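Packed lunches from packets: portioning, trays and the order of work

For most of last year I bought lunch at the station. In February I stopped, mainly because the sandwich had become poor, and began packing a cold lunch at home out of sealed packets and whatever starch was left from the night before. The method has changed a few times. These are my notes on where it has settled.

Stock

Everything comes from one shelf in the cupboard and one drawer in the fridge. The shelf holds unopened packets that keep at room temperature. The drawer holds anything marked "keep refrigerated" and anything that has been opened. I used to sort by type, meat with meat and snacks with snacks, and kept finding things at the back past their date. Sorting by date works better. The oldest goes at the front left and new shopping goes in at the back right.

Small packets cost more per gram than large ones. I still buy the small ones for anything oily or spiced, since a 500 g bag of that sort of thing, once opened, has to be eaten within the week, and by Thursday I no longer want it. Larger bags are fine for sausages, which can be divided on the day of purchase and frozen in pairs.

Hüsnü Uysal, who commented on the previous post, asked about decanting everything into tubs. I tried it for a month. The tubs stack well, but the date and the cooking instructions go in the bin with the packet, and I ended up writing both on tape. I went back to packets and clips.

The tray

I have owned three divided trays. The first was a Flolleo with four equal compartments and a clip lid. Equal compartments sound sensible and are not much use, as the starch never fits in one and the pickle rattles about in another. The lid was good.

The second was a deep steel one from Cirwood. Heavy, and the dividers stopped short of the lid, so anything with liquid in it travelled. I gave it to Jucélia Andrade, who uses it for screws.

The present one is plastic with one long section and two small ones. The long section takes rice or noodles with the main protein laid on top. One small section takes something sharp and the other takes something dry. If the lunch includes nothing dry, I leave that section for fruit and cut the fruit large, because small pieces go brown.

Rims matter more than depth. A raised rim means the film or lid seats properly even when the rice is slightly proud. On a flat rim a single grain will hold the lid open, and the bag finds out about it before you do.

The surface

I pack on a board, not on the worktop. The worktop in this flat is a printed laminate that takes up chilli oil in seconds and does not give it back. A white board shows spills immediately and can be carried to the sink. It needs to be large enough to hold the tray and all the packets lying flat. If packets have to be stood up or stacked they fall over during opening, usually the one that has just been cut.

The order

1. Starch first, cooled. Spread it out on a plate if it came from the pan that evening.

2. Lay out every packet before opening any. This shows up duplicates, and I have more than once planned a lunch consisting of two kinds of spiced meat and nothing else.

3. Tray at one end of the board, spoon beside it, packets at the other end.

4. Dry things go in before oily things. The same spoon can then be used throughout.

5. Sausages are cut on a separate board and added last, on top of the starch.

6. Wipe the rim, lid on, fridge.

With the rice already cold this takes me five minutes. Valquíria Siqueira does hers on Sunday for three days at a time. I have not had good results beyond the second day, mostly on account of the rice, which goes hard at the edges.

Opening packets

Foil packets should be cut with scissors along the short edge, well below the seal. Tearing from the notch is unreliable. It tends to run diagonally and leaves a spout pointing at your sleeve. Before cutting, hold the packet upright by its top end and tap it so the contents drop. Soft clear bags behave differently and are better laid flat and slit, then lifted by the two bottom corners and tipped.

Flat packets with sauce in them should be squeezed from the far end, once, slowly. A second squeeze rarely produces anything except a noise.
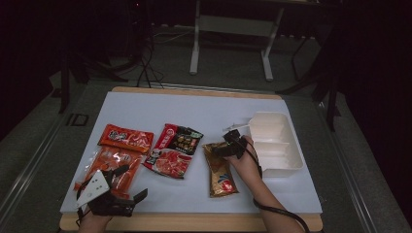 Which should go in the tray first, the meat or the rice?

The rice. It holds its shape once pressed into the long section, and the meat can sit on top of it without sliding into the smaller ones.

Leftovers and clips

Part-used packets are folded over twice and clipped, then put in the fridge drawer whatever the label said before opening. I use the flat Praltetti clips. The sprung sort are stronger but stand up too high for the drawer and catch on the runner. I write the day of opening on the packet in marker. Foil will not take ordinary pen.

Total for the last month was 28 lunches, two of them eaten by someone else. The next thing to sort out is a lid that survives the dishwasher, the current one having begun to bow along the long side. Marcelino Rangel has suggested silicone film. I have ordered a pack and will report on it when it has had a few weeks of use.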